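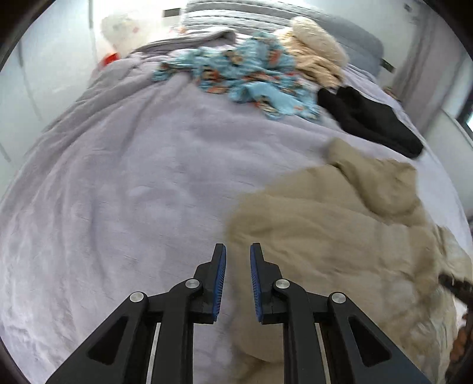 *Figure 3. Loose textile items on a fleece-covered bed. A large beige garment lies crumpled on the right.*

### 4.2 Does the bed count as a work surface?

Most advice on household folding treats the bed as a stand-in for a table. Ritchie's Toscombe survey makes the assumption openly: respondents who folded "on a flat surface" were placed in one group whether that surface was a kitchen counter, an ironing board or a mattress. We doubt that these belong together, and Figure 3 shows part of the difficulty. The blanket is rumpled into broad folds of its own. A garment laid on it takes on some of that shape, and a person trying to smooth a sleeve is also pushing the blanket about underneath it.

The large beige garment raises a second problem. Our coding sheet, adapted from Steyn's, asked for each item to be entered as "shirt," "trousers," "outerwear," "linen" or "other" before anyone touched it. Coders working from stills entered this one as outerwear, on the strength of a raised lump near the upper edge that could be a hood or a collar. We let the entry stand but give it little weight. Crumpled fabric is hard to name, and agreement between two coders may show only that both made the same guess. Steyn reports high agreement for heaps of this kind and takes it as evidence that the categories are sound. We do not think it can carry that much.

The Fitmont manual claims that sorting before folding saves time in "nearly every" home. The claim rests on 300 timed sessions, all of them run with baskets of freshly laundered clothes in one household size. It has since been repeated in the Kokkinos guide as if it applied to any pile. Small, mixed groups like the one in Figure 3 seem to us a poor fit. With four items on the bed, there is very little to sort, and a step that pays off with a full load may pay nothing. Our own sessions do not settle the matter. In the 8 homes where we recorded both methods, the order in which they were tried was left to the householder, and most people folded faster the second time whichever method came second.

We are also wary of the idea, common in the tidying literature, that clothing left on a bed is clothing "in progress." Ritchie uses the phrase for anything found outside a drawer or closet. A jacket on a bed may be waiting to be folded, worn again, mended or given away, and its position tells us none of this. Where householders were asked, their answers often differed from the label already on the sheet. We have therefore dropped "in progress" from the tables that follow and use "loose" for any item lying unfolded at the start of a session.

The 3000 entries inherited from the Itora diaries could not be recoded this way, as the original notes give only the room and the time of day. They appear separately in Section 4.3 and should not be pooled with ours.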